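로봇 팔과 계산대의 일

스쿠티레로 매장의 계산대 주변에서는 로봇 팔이 일을 나누어 맡는다. 로봇 팔은 관절 여러 개를 이어 만든 기계다. 관절마다 모터가 들어 있고, 컴퓨터가 각 모터에 돌아갈 각도를 보낸다. 팔 끝에는 물건을 잡는 손이 달려 있다.

물건을 옮기는 순서는 정해져 있다. 먼저 물건의 위치를 계산한다. 다음으로 손을 그 위로 보내고, 손가락을 오므려 잡은 뒤 정해진 자리에 내려놓는다. 작은 카드와 상자는 크기와 무게가 달라서 쥐는 힘도 다르게 정해야 한다. 힘이 너무 세면 상자가 찌그러지고, 너무 약하면 떨어진다.

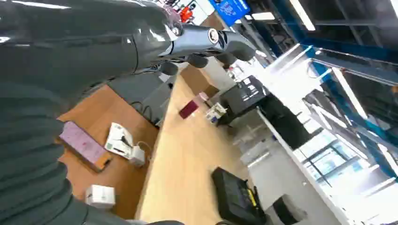 카터 딜런은 로봇이 들어온 뒤 허리를 굽히는 일은 줄었지만 화면을 확인하는 일이 늘었다고 말했다. 처음 2주 동안은 로봇이 멈출 때마다 무엇을 눌러야 할지 몰라 설명서를 펴 놓고 일했다고 한다.

이 매장에서 하루에 옮기는 상자는 80개다. 예전에는 모두 사람이 옮겼다. 지금은 모양이 일정한 상자를 로봇이 맡고, 포장이 뜯어졌거나 끈이 달린 물건은 사람이 맡는다. 손님의 질문에 답하고 환불을 처리하는 일도 사람의 몫이다.

새로 생긴 일도 있다. 아침 8시에 직원이 손가락 끝의 닳은 정도를 살피고 비상 정지 단추를 시험한다. 손가락 덮개는 2000번 쓰면 교체한다. 이런 일을 ‘점검’이라고 하며, 점검을 맡으려면 따로 교육을 받아야 한다.

낱말 풀이
관절: 팔이 굽거나 도는 부분.
비상 정지: 위험할 때 기계를 바로 멈추는 기능.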